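Harnmont students to compete in simulated robotics challenge

2019-01-23
By the Harnmont College communications office

Four students from the Harnmont College robotics club have entered the Clident Challenge, a contest in which teams program a robot arm entirely in simulation.

The team, called Histo, must write a program that tidies a cluttered table. Items are moved one at a time, and teams lose marks for knocking anything over. The club has logged 262 practice runs so far, using computers in the college library after class.

Teams may submit up to nine programs before entries close. Each is tested on table layouts the students have not seen.

The club began working in simulation in November. Members had earlier built small wheeled robots from kits, and none had programmed an arm before joining. They meet twice a week and share their code with the Chiang campus, which is entering its own team next year.

Results will be posted on the college website. New members are welcome and no experience is needed.

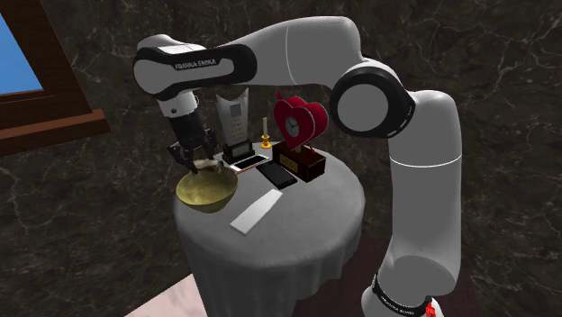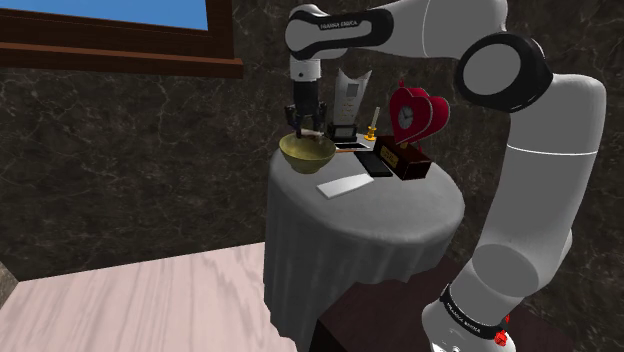

The simulated arm at the olive bowl, with the trophy, candle and heart-shaped clock also on the table.

Comments

gumleaf72: Good luck to Histo! Will the code be shared afterwards?

Parent of a Year 9: Is the club open to juniors?

rowboat: We only had a turtle on a screen in my day. Well done all.

Contact: Communications Office, Harnmont College | © 2019 Harnmont College | Back to top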